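Marking the shirt, not the score

The final of the Skelanine student manipulation challenge was decided in May by a margin of two garments. The winning team's arm folded more shirts inside the time limit than anyone else's, and the trophy went to them, correctly, under the rules as written. My argument is with the rules.

Skelanine scores a fold as a pass or a fail. At the end of each attempt a judge lays a template over the garment. If the cloth sits inside the outline, the team gets the point. If a sleeve or a hem is outside it, the team gets zero. There is no partial credit, no record of where the attempt failed and no requirement that the team know. I have supervised student entries at Nernport for several years and have come to think this format teaches the wrong habits for this particular task.

Rigid objects tolerate a binary score. A block is either in the bin or on the floor, and the reason is generally recoverable from the final state. Cloth does not behave this way. A garment has no fixed pose, it hides most of its own surface, and two heaps that look alike from overhead can require opposite first moves. The final state says very little about which grasp went wrong. A student who is told only "fail" will usually collect more demonstrations, retrain and hope.

Our own group did exactly that. They recorded 139 demonstrations by teleoperation, trained a policy, scored poorly, and proposed recording more until they reached 2000. I asked what the additional demonstrations would contain that the first batch did not. It was a fair question and they could not answer it, as they had kept no notes on the failures. The logs held joint positions, video and a single bit.

We stopped training for a fortnight and had them annotate. Each attempt was split into approach, grasp, lift, fold and release, and each phase was marked separately by two students working independently. It was tedious, and I will not pretend the students enjoyed it. Of the first 200 attempts they reviewed, 81 had failed at the grasp, mostly by picking up two layers where one was wanted. The team had spent most of the term tuning the fold trajectory. The fold trajectory was fine.

The remedy was modest. They recorded a small set of demonstrations starting from awkward configurations, concentrated on separating layers at an edge, and left the rest of the pipeline alone. Grasp failures fell by about half. Under the Skelanine template the improvement was worth a handful of points, fewer than they would have gained by rehearsing the easy starting position used in the heats. A team that optimises for the trophy should do the rehearsing. That is a defect in the trophy.

The usual objection is cost. Phase scoring needs more judges, the judges need training, and two people will disagree about where a lift ends and a fold begins. All true. The Flerkholm league has run a phase-scored event for juniors on a smaller budget than Skelanine's, with a one-page marking guide and each team marking the one beside it. The disagreements were recorded and published with the results. I would sooner have a noisy measurement of the right quantity than a clean one of something else.

A second objection, made to me by a colleague on the Reisinger bursary panel, is that competitions exist to motivate and that students will not turn up for a rubric. I have some sympathy for this. A count on a whiteboard is easy to follow from the back of a gymnasium. But a count can still be displayed, and the prize can be awarded on something finer. School science fairs have managed it for decades - a ribbon for the crowd, a mark sheet for the student.

My proposal for next season is narrow. Keep the template and the time limit. Require every team to submit a phase-by-phase failure log for its own attempts, and give the log a third of the marks, checked against video for a random sample. Start every garment from a configuration the team has not chosen. None of this needs new equipment, and a club with one arm and one op-shop shirt can do it.
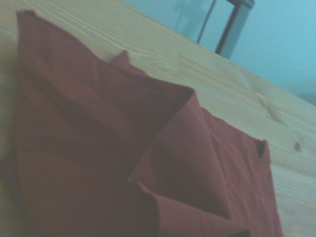
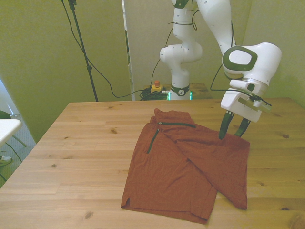

Shirt-folding work at the bench.

The author is a senior technical officer in robotics at Nernport and supervises its student manipulation group.
November 8, 2021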